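Attending a Match at Jorkbridge Stadium: How to Book and Use the Reduced-Capacity Enclosure

Last updated September 25, 2025

This guide sets out how supporters may apply for a place in the Verkness Enclosure, the reduced-capacity standing and seated area on the east side of the ground. It applies to all home league fixtures. Separate arrangements are in force for cup ties and for matches played by the junior sides.

Before you apply

Each application must be made by a registered supporter aged 18 or over. If you have not attended a match since the end of last season, check that your registration is still current, as all accounts were renewed in June and those without a confirmed postal address were closed. Closed accounts can be reopened at the ticket office on production of proof of address.

The enclosure holds 400 people. Of these places, 95 are reserved for supporters who require step-free access and their companions, and are released to general sale only on the morning of the match.

Applying for a place

1. Sign in to your supporter account and select the fixture you wish to attend.

2. Choose "Verkness Enclosure" from the list of areas. If the area does not appear, applications for that fixture have either not opened or have already closed.

3. Enter the full name of each person in your party. The maximum party size is 2 adults, together with any children under 16 for whom they are responsible.

4. State whether you would prefer to sit or stand. Preferences are met where possible but are not guaranteed.

5. Submit the form and keep the confirmation number. You will need to quote it in any correspondence.

Places are allocated by ballot. Results are sent by email, and unsuccessful applicants are entered automatically on the returns list unless they ask to be removed.

Arriving at the ground

Holders of enclosure tickets must enter by the Remness Road turnstiles. Tickets will not scan at any other entrance. Bags larger than a sheet of A4 paper should be left at the bag store, which closes at kick-off and reopens at the final whistle.

Stewards will direct each party to its bay. Please remain in the bay shown on your ticket during play. Supporters may leave to use the refreshment kiosk or toilets at any time, and should show their ticket on returning.

If you can no longer attend

Return your ticket through your account no later than noon on the day before the match. Returned tickets are refunded in full. Tickets may not be passed to another person, including a member of the same household, without the written agreement of the ticket office.

Enquiries about bookings should be addressed to Ruth Kershaw, Ticketing Manager. Comments on stewarding or access should be sent to Cyril Wragg, Head of Matchday Operations.
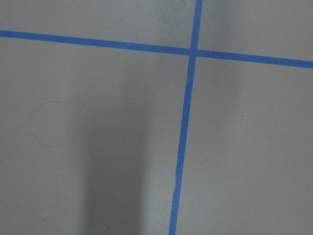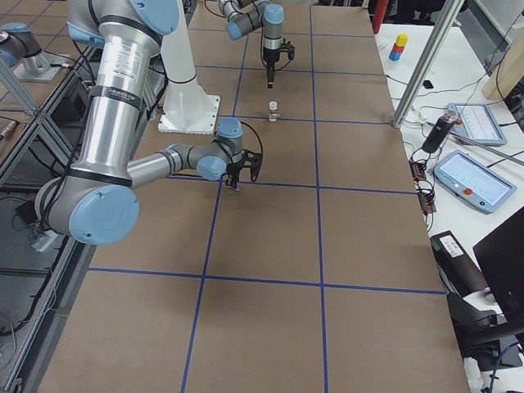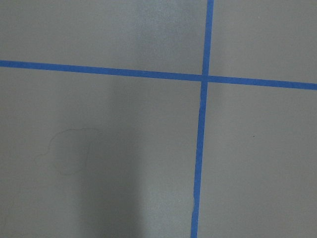
Surfaces marked with blue tape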